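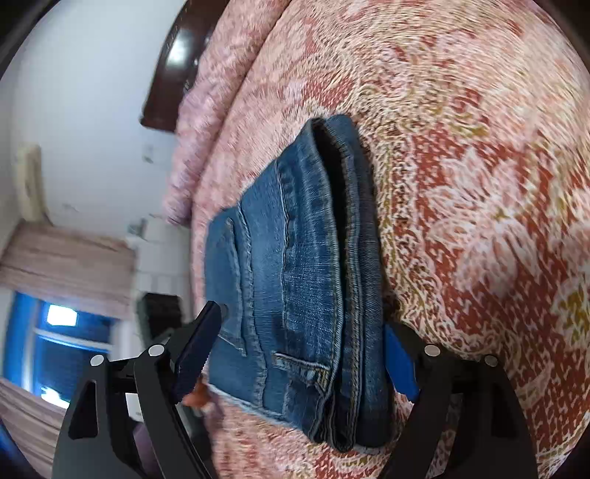 Jeans on the paisley bedspread

Bunlow live EP - anyone got it yet?

pringlefan_dee
So the new Bunlow live EP came out and I've had it on all morning (dishes, laundry, the whole lot). Four songs, recorded in the back room at the Dingate, and you can hear people clinking glasses during the quiet bit of "Cimen," which I love! I was at the Saturday show and I swear the version they kept is the one where she starts the second verse too early and just laughs and goes around again. For me that's worth the price alone.

oldtapehead
Glad you're enjoying it, Dee, but I have to be the grump. The drums sound like they're in the next building. I played it on the good speakers and then on the kitchen radio, and the kitchen radio won. Rommel Sison mixed their last album and it had so much more room in it. Does anyone know if he did this one?

pringlefan_dee
The credits on my copy say Rommel Sison for the mix again, so I don't think you can pin it on a new person! I like the drums back there, to be fair. It's how it sounded from where I was standing, over by the coats. 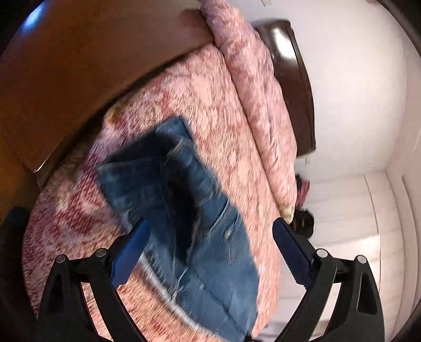

And I forgot to say, the closing song runs 19 minutes on the record. On the night it felt like five. My sister gave up on it halfway and went to make a sandwich, so I know it isn't for everybody, but please try it once with the lights down before you make up your mind.

marlow_b
19 minutes is 12 too many and I say that as somebody who owns everything they've put out. Side one is lovely though, I'll give you that.

oldtapehead
Okay, tried it again with headphones and I take back half of what I said. The bass is gorgeous. Drums still too far off.

quietcornerjen
Is the vinyl still going? I read they pressed 3,000 and my shop only got 3 in.

pringlefan_dee
Jen, the band's own store had it last night - I'd go there first. They're slow to mail things out, mine took most of March, but it came packed very nicely.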